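Step 4. Load the shelf

Okay, the fun part! I start with the mug, pushed toward the back on the left (handle facing out to the side, so it's easy to grab).
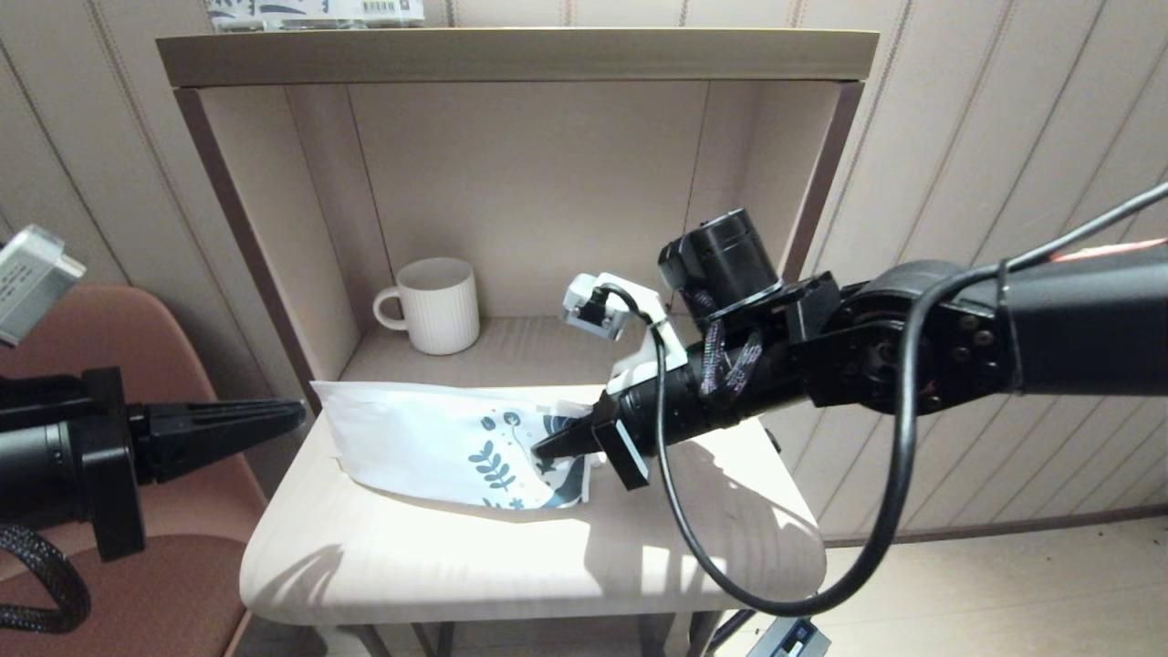
5. Paper bags go in last. I fold mine flat first, but you do you.

Note: keep the top board for light stuff, like a package you haven't opened yet.

Caution: if your shelf sits on a stool like mine, press down on all 3 corners you can reach and check for wobble before adding anything breakable.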